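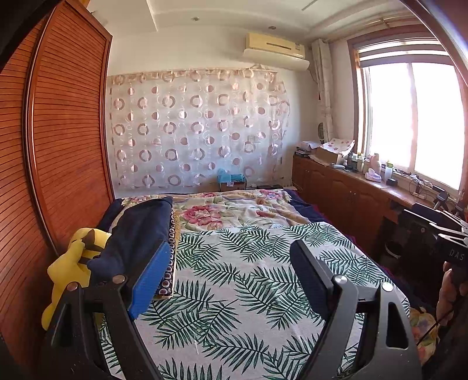 I have finally become a person who sleeps, and I want to tell everybody! For years I was the one still scrolling at two in the morning and then dragging myself through work on coffee and toast. Then in December my friend Zorica Ivanov lent me her old alarm clock (a proper ticking one, with bells on top) and told me to leave my phone in the kitchen overnight. I thought I'd last one evening. It's been 46 nights now and I've only cheated on 3 of them, all while my sister was traveling.

The first week was rough, I'll admit. I kept reaching for a phone that wasn't there, and the ticking drove me up the wall until I moved the clock across the room behind a stack of books. But then I started reading again! I'm on my fourth novel, a big slow family saga set in a port town, and I love it so much that I've been going to bed early just to get to the next chapter.

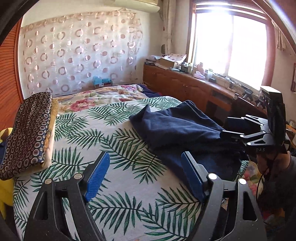
The other thing that helped was cooling the room down. I used to keep the heat on all night, and now I turn it off after supper and crack the window, even in the cold. Afaf Hijazi swears by warm socks with this and she's right, it's wonderful.

Next I want to try getting up at the same time on weekends, which sounds awful, but Afaf has been doing it since she moved to Skinham and says the mornings there are her favorite part of the week. If you've managed it, tell me how in the comments!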